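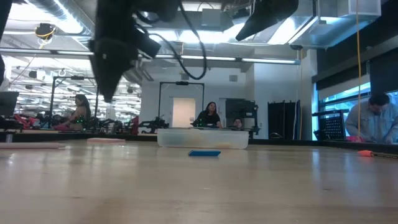
# Gradov G2 two-finger electric gripper

**Tested by us, sold by us, with the complaints left in**

The G2 is a parallel electric gripper for small tabletop arms. Gradov calls it a "universal hand" on the carton. We don't, and if you came here hoping for a universal hand you should keep your money for now. What we stock is a decent mid-range gripper with a good drive, fair fingers and a cable exit that somebody should have thought about for another week.

Page last revised July 21, 2024. Prices and stock are on the order form.

## What's in the carton

- One G2 gripper body, black
- One pair of standard tapered fingers
- One pair of flat fingers with replaceable pads
- Power and data cable, straight connector at the gripper end
- Flange adapter plate and screws
- Printed quick-start sheet (get the full manual from us, the sheet has the wrong torque for the adapter screws)

The wrist camera bracket is sold separately. The older G1 bracket fits but puts the camera too close to the fingers, and you lose sight of the tips when they close.

## What Gradov claims, and what we got

Gradov's sheet says the G2 will "handle any everyday object without tuning." We set it up against the Lombardi L-series gripper and the cheaper Omis hand, using the same arm, the same controller and the same objects. Every gripper got 500 picks.

| | Gradov G2 | Lombardi L | Omis |
|---|---|---|---|
| Soft foam, lying flat | Good | Good | Fair |
| Thin block, lying flat | Fair | Good | Poor |
| Lifting a bin by its rim | Good | Fair | Poor |
| Handled tools | Fair | Fair | Fair |
| Reaching into a bin corner | Good | Poor | Fair |
| Noise | Low | Low | Irritating |
| Changing fingers | Slow | Fast | Fast |

We use words in that table on purpose. A success rate with a decimal point tells you a lot about one table, one operator and one set of objects, and vendors love printing them. Ask any of the three companies what surface they tested on and see how long the reply takes.

**Soft foam** is easy and tells you very little. Almost any gripper will pinch a foam strip. The thing to look for is whether it lets go cleanly, and the G2 with its flat fingers mostly does. With the tapered fingers it tends to drag the strip a little on release.

**Thin blocks** are where the "no tuning" claim falls over. The fingertips have to come down very close to the table, and at the factory settings the G2 stops too high and closes on air. You can fix it in the controller. Araceli Sarmiento, who ran the comparison, spent most of an afternoon finding the offset and then had to find it again after swapping fingers. The Lombardi has a little spring travel in its fingers and forgives a bad height.

**Bins** were the surprise. The tapered fingers slip over a rim and down into a corner better than anything else we carry at this size. If your work is mostly taking small things out of plastic bins, this is the reason to buy the G2, and maybe the only one.

**Handled tools** beat all three. They pick up fine and then swing around in the fingers. Rubber pads help. Gradov's own pads wear smooth quickly, so we ship a spare set with every order.

## Cables

Please read this part before ordering. The cable leaves the back of the gripper straight out, and on most small arms that means a big loop hanging behind the wrist. On a single arm you can live with it. With two arms sharing a table, one loop will sooner or later find the other arm.

Our advice:

1. Mount the gripper and move the wrist through its full range by hand, power off.
2. Leave enough slack for the worst position, then tie the cable at the forearm. Don't tie it at the wrist.
3. Run both arms slowly together before you trust any recorded motion.
4. Check the connector after the first day. It works loose.

Gradov has promised a right-angle connector since January. We'll list it when we have one in our hands.

## Controllers

The G2 works with Gradov's own control box and with the Illik C4. We prefer the Illik by a wide margin. Gradov's box is fine for opening and closing, but its force setting goes in coarse steps and the display rounds off the value, so you never quite know what you asked for.

The Illik needs firmware 17 or later. Older units will connect, report everything as normal, and then ignore the force limit. We've raised this with both companies and each one says it belongs to the other.

If you already own a Lombardi controller, don't bother. There's an adapter floating around on resale sites and the two we tried dropped the connection under load.

## Who should buy it

Buy the G2 if you pick from bins, you have somebody on hand who is comfortable adjusting settings, and you don't change fingers often.

Get the Lombardi if your objects are flat or thin, or if several people share the setup and swap fingers between jobs. It costs more. In our view it earns most of the difference.

The Omis is all right for teaching and for finding out whether you need a gripper at all. It's loud, and the thin-block results were bad enough that we ran part of the set again in case we'd mounted it wrong. We hadn't.

## Try it on your own objects

You can send us a box of your parts before you order. We'll run them on the G2 and on one other gripper of your choice and send you the raw video, misses included. Please send the real things – a 3D-printed stand-in slides differently and will only tell you about 3D-printed stand-ins. Nothing sharp, wet or alive.

## Returns and warranty

Returns are accepted for 30 days, with all fingers and the adapter plate in the box. Scuffed pads are fine. Stripped adapter screws are fine too, given what the quick-start sheet says. Cut or spliced cables are not.

Gradov's warranty covers the drive and electronics but leaves out fingers, pads and "cosmetic connector wear," a phrase we've asked them to explain. Until they do, we replace loose connectors ourselves at no charge during the return period.

## Spare parts

- Tapered fingers, pair
- Flat fingers, pair
- Pad set, Gradov original
- Pad set, rubber (softer, grips better, picks up lint)
- Adapter plate with screws
- Straight cable, short or long
- Wrist camera bracket, G2

Order the long cable if you're mounting on anything taller than a bench arm. The short one is shorter than it looks in the catalog.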